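Packing a snack box so nothing gets crushed or leaks

Posted September 7, 2018 in Food & Pantry
Viewed 366 times - 3 replies (1 hidden by moderator)

I send a box of snacks to my sister at school every month. Small bags, long thin stick packets, a couple of foil ones, and sauce sachets. In July one of the sachets split and everything in the box came out sticky. The bags on top were fine but the stick snacks were in pieces. I use an ordinary cardboard box with flaps, nothing fancy. What order should things go in, and is there a way to stop the sachets leaking? I'd like to keep the whole thing under 700 grams.

Tarnside

Put the sauce in a zip bag. Done. Also use a smaller box.

Statard

I pack these for a swap group, so I've tried most ways of doing it. Agree with the zip bag, but squeeze the air out and don't put it on the bottom. Sachets usually go at the seam, and weight from above is what does it. I stand mine against the back wall of the box, where there is less pushing on them.

Stick packets go in upright if your box is tall enough. Lying flat they take the weight of everything else and snap in the middle. Bags with air in them go in next and work as padding. Don't let the air out to save room.

Lay everything out on the table beside the box before you start, then take from the pile as you go.
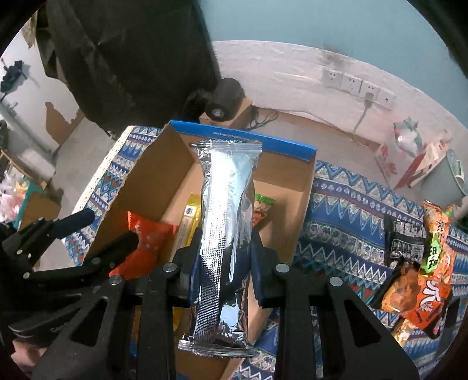

For long foil packets, hold them by the middle and lower them in straight. If you push down on the top end you can bend the seal, and crackers near the fold will go to crumbs. Once they're in, fill the gaps with crumpled paper - not too tight - and shake the box gently with the flaps closed. If you hear sliding, add paper.

Weigh it before you tape it. Mine came to 97 grams over once and I had to cut the tape and start again.

Rirari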